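The 30-item closet, one August later

Yolanda Hutchins lent me the Plandero book last summer and I said I'd give it a year. Thirty items, no more, and supposedly I'd get 45 minutes back every morning.
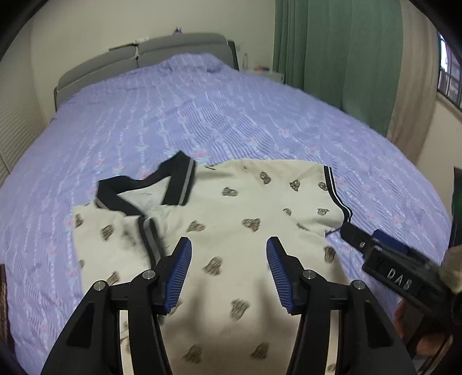
The cream polo, one of the survivors.

I've never spent 45 minutes getting dressed in my life, so I don't know whose mornings they measured. I did get rid of a lot. Then I bought 3 of the same things again by spring – a raincoat, black pants, a decent belt. The book calls this "refining." I call it paying twice.

The drawers do close now, I'll give it that. But the $100 online course? Skip it. It's the book again with music.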